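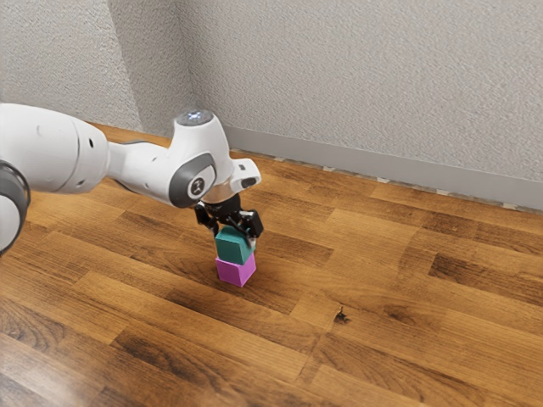 Norcombe, December

Kitside Stacking Faults - data card and read-me

Welcome! Kitside Stacking Faults is a set of 200 simulated cube-stacking episodes, and every one of them contains the same kind of failure: the arm stacks the cube, then ruins its own stack while letting go. We kept the bad runs on purpose and we think they're the most interesting thing to come out of the Kitside project so far.

The task

One arm with a parallel-jaw gripper, one teal cube, one magenta cube, a wood plank floor. Pick up the teal cube, set it on the magenta one, open the fingers, back away. The still at the top is from the placing step, with the gripper closed on the teal cube and the two cubes touching.

What went wrong

Our first policy looked wonderful. The success check said so, and we believed it for far too long. The check asked whether the teal cube was over the magenta cube and whether the two were in contact. It never asked whether the gripper had let go! So an episode could be marked as a success with the fingers still holding the top block, and the simulator would stop right there, before the hard part.

So-yul Tak caught it when she turned off early stopping to record a longer clip for a talk. The fingers opened unevenly, one pad dragged on the side of the teal cube, and the top block went over. She ran it again with a new seed and got the same thing - then a third time, by which point Ryszard Żak had pulled up a chair.

There turned out to be 2 faults stacked on each other (sorry):

Fault A, success check. Contact between cubes was enough to end the episode. Release was never tested.

Fault B, release command. The open command reached one finger 6 control steps before the other. During a grasp you would hardly notice. During a release it pushes the top cube sideways.

Fault B lived in our own gripper wrapper, so please don't blame the simulator. Both are fixed in the Grelolia branch. The episodes in this set were recorded with Fault B left in and Fault A fixed, so the labels can be trusted even though the behavior is bad.

What you get

Each episode folder holds the color frames, joint positions, finger positions, contact flags for both cubes, and a label file. The label file has these fields:

stacked_while_held: true or false
release_start: control step
first_slip: control step
final_state: toppled, shifted, or stuck_to_finger

"Shifted" means the teal cube stayed on top but moved off its placed position. Ryszard labeled the whole set and So-yul went over it a second time. Where they disagreed, both labels are kept.

Good uses

Training a failure detector, testing your own success check, or teaching. Srour, our small evaluation script, replays the episodes against any check you give it and lists the ones it gets wrong. Run it on the check you already use! We'd love to see the results.

Please don't

Train a stacking policy by plain imitation on this set. It will learn the sideways shove. Please don't use it to set safe limits on a real arm either - contact and friction are simulated, and we haven't compared them with hardware.

Known problems

Contact flags can flicker for a step or two when the cubes first touch. Lighting is the same in every episode.

Questions and bug reports go in the issue tracker. Include the episode number and the seed.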